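Brisgate Open Day: Frequently Asked Questions

When is the open day?
The Brisgate Robotics Centre will open to the public on a Monday in August 2021. Doors open at 10 am and the last demonstration begins at 3.30 pm.

Do I need to book?
Entry is free, but demonstration places must be booked. Please quote reference 2926 when you write to the visits office. Each booking may cover up to two adults and any children with them.

What will be demonstrated?
Visitors will see how household tasks are prepared and tested in simulation. Staff will run the Pimis software on a large screen and explain how a room is set up, how objects are placed in it and how a task is chosen.

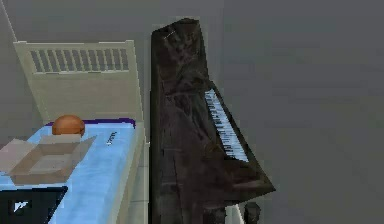 Simulated bedroom with a ball and an open box on the bed, and a piano alongside.

Will there be a real robot to see?
Yes. The Cheon mobile unit will be shown in the main hall in the morning and again after lunch. Visitors are asked to remain behind the marked line while it is moving.

May children try the software?
Children aged eight and over may use the practice stations in the Floretti Room, provided an adult stays with them.

Is the building accessible?
All public areas have step-free access. A hearing loop is fitted in the main hall.

May I take photographs?
Photography is allowed in the main hall and the Floretti Room. It is not permitted in the workshops.

Where should I park?
Please use the visitor car park at the east gate. Spaces cannot be reserved.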